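Grelano Seating Repair: Progress Report to the Grakorier Fund, June

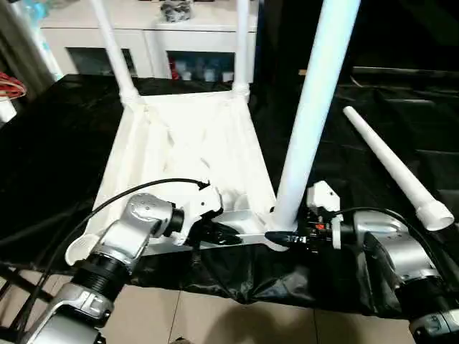

Lionel Cheetham
Workshop Lead, Grelano Repair Room

Dear Masanobu Honda and everyone at the fund,

We are well into the chairs now and I have been looking forward to writing this one! When I sent the last update we had a stack of white plastic chairs with wobbly or missing legs, a list of parts we hoped to find, and a room that still had paint cans along one wall. The paint cans are gone, the first batch of chairs is back under people who sit on them, and we have a way of working that I would be glad to show you any time you are passing Major Street.

Where we are

The grant covers the repair of the white Delus chairs from the Grelano dining room and the small meeting room upstairs. Of the chairs that came to us in the spring, 18 have been repaired, checked and sent back. There are 21 still waiting, and most of those are straightforward. The difficult ones got sorted out early on and put to one side, which felt like cheating at first but has saved us a lot of stopping and starting.

A repaired chair, for the purposes of this report, is one with all four legs seated firmly in place, the seat clean on both sides, and no rocking when it stands on our flat check board. Then it gets sat on, leaned back in (gently) and dragged a few feet across the floor. If it passes it gets a small dot of blue paint marker under the seat, and it goes on the cart.

How a chair goes through

Everything happens upside down. That sounds obvious once you have done a few, but our first attempts were made with the chair on its side on the floor, one person holding and another pushing, and it was miserable. Now the chair goes on the table with the underside of the seat facing up and the legs in the air. You can see the ribs and the recesses in the molding, dirt has nowhere to hide, and you can get at each corner by walking around.

The loose leg is laid on the cloth beside the chair. We made this a rule after a mix-up in which two chairs ended up with each other's legs. They look the same from across the room. They are not always the same, as I will come to.

The order of work goes like this. The underside is wiped down. Each corner is looked at under the lamp for cracks. Any leg that moves when it should not comes off, and its socket end is cleaned out with a bottle brush and warm water, then left to dry. We fit it back, try the rock test, and go again if it isn't right. I would love to tell you that the first fit is always the good one. On a fair number of chairs it was the second, and on one stubborn specimen we were still at it when it was time to lock up.

The cloth

I want to put in a good word for the glossy black cloth, because it came out of your money and it has earned every cent. I had pictured a plain wooden bench top. The trouble with wood was that grit got into it, and the grit then scratched the plastic. The cloth wipes clean between chairs, the white parts show up beautifully against it, and a dropped screw or a bit of broken rib is easy to find. We are on our second one now, as the first got a long cut in it from a utility knife (mine, I am sorry to say). We fold the old one in half and use it under the cleaning tubs.

The only real drawback is the glare. Under the overhead light the shine can make it hard to judge whether a leg is standing straight. We moved the lamp to the side, and that took care of most of it. In the late afternoon, when the sun comes around, we pull the blind.

What we have learned about the legs

Quite a bit! I knew nothing about plastic chair legs in January and now I have opinions.

The chairs were bought in two lots, some years apart, and the legs from the later lot are a hair wider at the open end. A later leg on an earlier chair will go on, and will feel fine in your hand, and will then work itself loose over a week or so of people scooting in and out at lunch. I am fairly sure this explains a good part of the wobble we were called in to fix. At some point the chairs were taken apart for storage and put together again with the legs shuffled.

So we now sort legs before we do anything else. There are two crates by the door, one for each lot, and a third crate for legs with a split rim. A split rim can't be trusted. We tried gluing a couple and clamping them overnight, and they held up nicely until someone of normal weight sat down. Those legs now go straight to recycling and we draw from spares.

Cracks at the corners of the seat are the other thing to watch for. A short one that stays within the molding can be stopped and filled, and we keep a note of which chair it is so we can look at it again at the next visit. A long one means the seat is done, and we take the good legs off it for the spares crate. It's always a bit sad to retire one, but one retired chair can set several others right.

Money

You asked for this in plain figures. The spending so far under the materials heading comes to 400 dollars. It went on the cloths, the lamp, the check board, cleaning supplies, filler, a box of replacement feet, and a bag of spare legs from a school district surplus sale that was closing out the very same chair. The spare legs were the best purchase by a mile. I had expected to order them new and the saving there is why we are under budget on materials.

We have not yet touched the line for transport. Our neighbor with the flatbed has moved both loads at no charge, and I would like to keep that money in reserve for the return trip of the second batch, in case the truck isn't available. If it is still there at the end I will write and ask whether it can go toward stools. More about stools further down.

How the chairs are doing back in use

I went over to the dining room at lunchtime to see for myself, and I can't tell you how pleasing it was to walk in and hear no rattling. The staff had noticed it too. The cook said she used to know when the room was full from the noise of the chairs, and now has to look out through the hatch.

One chair came back. It rocked, and the dining room had put a folded napkin under a foot. I am counting it as ours to redo and it isn't in the number given above. When we turned it over we found one of the wide legs on it, so it must have gone through before the crates were set up. It has the right leg now and is waiting to go home with the next load.

We have also asked the dining room to stack them no more than 4 high. They had been going a good deal higher than that against the back wall, and the bottom chairs were taking the weight with their legs pushed outward. There's a sign up now and people seem to be going along with it.

What is slowing us down

Drying time, mainly. A leg that has been washed holds water down inside the socket end for longer than you would think, and if it goes on damp it creeps. We stand them open end down on a rack overnight. That means a chair with a dirty leg takes up its place on the shelf for two sessions, and the shelf is short. I have found a second rack that fits above the first and I expect it to help a lot.

The other thing is table space. One chair on its back fills a table with room left for a loose leg and a few tools, and that is all. We tried two chairs to a table and spent the session saying excuse me.

Next steps

The remaining chairs come first. I would like the easy ones finished before the summer schedule starts, when the dining room gets busy and every seat is wanted. After that we take on the difficult pile: the cracked corners, the ones with a leg broken off inside, and one chair that has been repaired before by someone very fond of duct tape.

Then there are the stools. The art room has a set in the same white plastic, with the same kind of leg, and they have asked very nicely. It isn't in the agreement and I have promised them nothing. I would be grateful for a word from you on whether it could be considered within the current grant, using whatever is left of transport.

I am also writing up the leg sorting and the rock test on one sheet of paper, to be taped inside the storage closet door so that the chairs can be looked after once we have finished. Masanobu, you offered to read over a draft when we spoke. I will send it with the receipts, which are scanned and only need putting in order.

With many thanks,
Lionel

Enclosed separately: materials receipts, list of chairs returned, copy of the stacking sign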